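Reading time: 4 min

Section 4: Folding dark clothes on the bed

This section of the Favbridge home guide covers sorting and folding on a made bed. It applies to shirts, trousers and loose pieces of cloth. Shelf set-up is in Section 5.

Before you start

1. Pull the bed cover straight from the foot end and push the pillows up to the top.
2. Move cords, bags and boxes to one side of the bed, or onto the floor if there's room.
3. Put one item down at a time. Keep the rest in the basket.
4. Lay dark items on the lightest coloured part of the cover. The edges are easier to find there, even on a patterned cover.

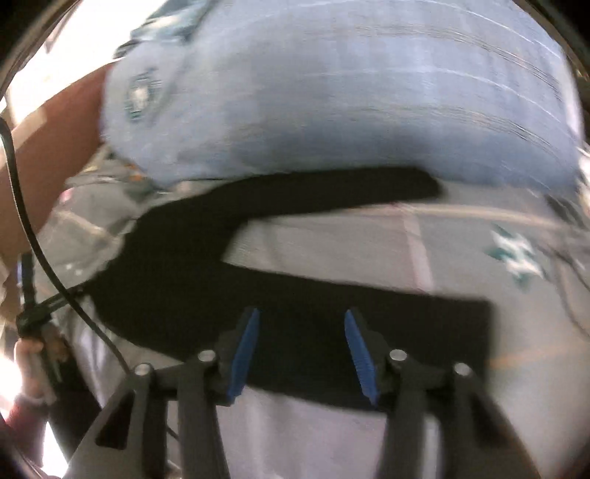

Do I need to iron dark items before I fold them?
Most everyday cotton can be smoothed by hand and folded as is. Iron only collars, cuffs and anything you plan to hang.

NOTE: Black fabric picks up lint from brushed bedding. Keep a lint roller handy and run it over both sides before the final fold.

Spreading the item

5. Find two corners on the longest edge and draw them apart until the cloth lies flat.
6. Smooth from the middle toward the edges. Don't pull hard on a raw or fraying edge.
7. Check for pins, tissues and anything left in a pocket.
8. Turn the item so the longest edge runs across the bed.

CAUTION: Do not trim loose threads while the item is on the bed. Scissors can catch the cover underneath. Take the item to a table.
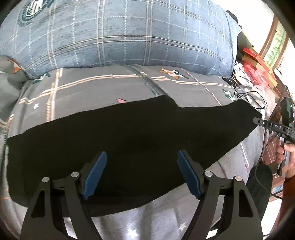
Olga Durán finds that large pieces go faster if you start from the pillow end and work toward yourself, and she would skip step 8 altogether for anything square.

Either method is fine. If you skip step 8, make the first fold along whichever edge is straightest.

Folding

9. Bring one short side over to meet the other. Line up the corners, then smooth the fold with the flat of your hand.
10. Fold in half again in the same direction.
11. Turn the item a quarter turn and fold once more. For the Dasovard shelf insert, the finished piece should be no more than 18 cm deep.
12. Set it aside with the folded edge facing out and start the next item.

NOTE: Stop each pile at four heavy items. Taller piles lean when you carry them down the hall.

Putting the bed back

13. Lift the finished piles off before you touch the cover.
14. Shake the cover once from the foot end and let it settle.
15. Flatten any lumps with your forearm, working out toward the sides.
16. Set plaid cushions with the seam down against the cover. Plump from the sides so the filling doesn't bunch in the middle.
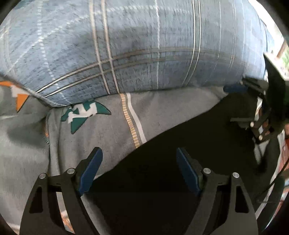
Fig. 3: Blue plaid cushion on the grey patterned blanket.

If a brushed cushion cover has gone flat, go over it lightly with a soft clothes brush, in one direction. Wash brushed covers inside out in cold water and dry them away from direct heat.

Continue to Section 5, Loading the shelf insert.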